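Search the Hunivwood help pages
Search

Section 5: Washing and drying fleece on the Irniline airer

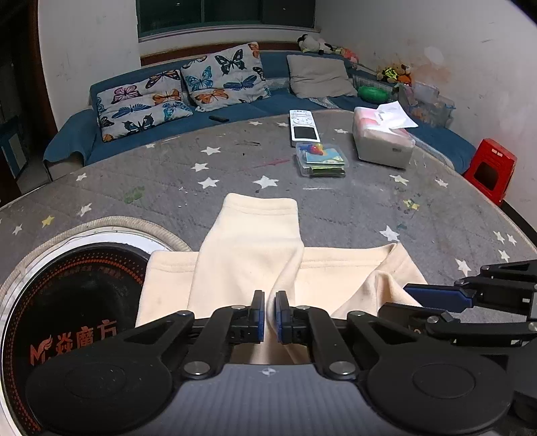
Fig. 5. Cream fleece garment laid flat on a star-patterned mattress.

Fleece is lovely stuff to wear and a bit of a nuisance to dry, so please bear with us while we go through it properly. If you have put your Irniline together as described in section 4, you have everything you need apart from a clean, flat surface (a spare bed will do very nicely) and a little patience.

Before you begin

Look at the care label first. Whatever it says goes before anything we say, even if your mother always did it differently! Do up the zips, empty the pockets, and turn the garment inside out if the outside is the fluffy side.

1. Wash on a cool, gentle cycle with half your usual amount of liquid. Leave out the fabric softener, as it coats the fibres and makes them slower to dry.

2. Take the garment out as soon as the machine stops and give it a good shake over the bath or out of the back door.

3. Lay it flat and ease it back into shape with your hands, starting with the sleeves or legs and working towards the body. Pull the cuffs and hems straight, but don't stretch the ribbing.

4. Open the upper wings of the airer until both catches click. Hang the garment over two rails with a gap between them, so the air can get up the middle.

5. Set the dial on the Wolde heater unit to 4 and leave it for an hour. Turn the garment round, then give it another hour or so, feeling the seams before you decide it is done.

Note: A heavy sweatshirt takes a good deal longer than a pair of thin trousers. If you are drying the two together, hang the heavy one on the lower rails, closer to the warmth.

Note: Airers bought before August have the older Arkus dial, with letters on it. Use setting C wherever we say 4.

CAUTION: Never drape anything directly over the heater unit. Keep a clear space of 29 cm all the way round it and switch it off at the wall before you go to bed.

CAUTION: The upper wings will hold 5 kg between them. Please don't be tempted to add the bath towels.

If the catches won't click, go back to page 14 and check that the long hinge pin is pushed fully home.

Text by Cyprian Rutkowska. Last revised October 7, 2023.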